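I'd been bugging the lead at Skaria for a chat since I first heard about Samadel, their project for teaching a robot arm everyday table chores. She finally gave in, over very weak coffee. "We've got 536 examples so far," she told me, "and I'd keep 394 of them." Ouch!

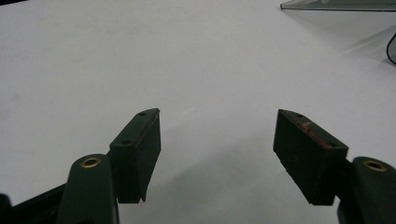
So who decides what gets thrown out? "I do, the same evening, while I still remember what I was trying to do," she said.

I asked about the boring parts and she laughed (a lot). Her best day was 100 takes, and her wrist was sore for two more. "You get sloppy after lunch. Then the model learns sloppy." They start on drawers in September, and I've already asked to come back.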